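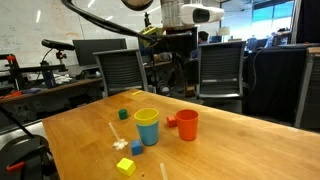 Cups and blocks on the table at Kandthorpe.

Weekend Play Session Host (casual, two positions)
Kandthorpe Community Toy Library

Posted April 4, 2021

The Kandthorpe Community Toy Library lends toys, puzzles and dress-ups to families across Kandthorpe and Zuvmont. We have 900 items in the catalogue, 111 member families, and one photocopier that works when it feels appreciated. We're looking for two people to host our Saturday play sessions and look after the lending desk while they run.

If you have pictured yourself sitting in a sunny corner while children play quietly with wooden trains, please keep that picture somewhere safe and read on.

What the job involves

You'll open up, set out the toys, greet families, check items in and out, and pack everything away again. In between you'll be on the floor, helping small people build things and helping other small people wait for their turn to knock them down. You'll also check returned toys for damage and missing parts. A jigsaw with one piece gone is a matter of some feeling around here, and you will hear the full story of where it might be, usually from somebody aged four.

Cleaning is a real part of the role and we'd like to be plain about it. Everything that has been in a mouth gets washed, and you should assume a broad definition of everything. We supply gloves, detergent and a decent apron. The sink is low, having been put in for the kindergarten that used the building before us.

There is some lifting. The heaviest thing you'll move is the play kitchen, which is on wheels, three of them good.

Hours and pay

Saturdays, 8.30 am to 1 pm, during school terms. We pay casual rates with weekend loading, and you'll be paid for set-up and pack-up as well as the bit in the middle. There are occasional extra shifts at our Zuvmont branch, which opens on the second Wednesday of the month and is mostly a cupboard in the library foyer. Travel between the two is paid. Parking at Kandthorpe is free, although the space under the gum tree is free for a reason.

About you

You like children and can put up with their parents. You can keep an eye on a room while talking to someone about overdue fees, and you can do both in a pleasant voice. You're comfortable with a basic computer system. Ours is called Mikuš, it was set up years ago, and it will ask whether you are sure every time you do anything. You will learn to be sure.

You'll need a current working with children check and a first aid certificate, or be willing to get the certificate before you start (we'll cover the cost of the course). Experience in child care, teaching, libraries or a large family is welcome. We've had excellent hosts from all four. A second language would be very handy, and so would being able to mend things with glue.

You don't need to sing. People ask. There is a song at pack-up time, but there's a recording, and the children know it far better than any of us.

What we can offer

A friendly team, a heater, free membership for your household, and first look at the toys we retire each year. Our last host stayed seven years and left only to move interstate. We bought a cake and somebody's toddler sat in it, which we think says a fair bit about the workplace.

The toy library is run by Bumside Neighbourhood House and you'd be employed by them, with their usual policies and super. New hosts do two paid shifts alongside one of us before being left in charge of the key.

How to apply

Send a résumé and a short letter to the Bumside office, or drop them in at the Kandthorpe desk on any Saturday morning in term. One page is plenty for the letter. Tell us why you'd like the job, when you could start, and what toy you remember best from when you were little. The last one isn't scored – we're just nosy.

Please put "Play Session Host" on the envelope or in the subject line, otherwise it goes in with the hall bookings and may be offered a Thursday night.

We'll read applications as they arrive and keep the ad up until both spots are filled. Interviews will be at Kandthorpe, on adult chairs if we can find them.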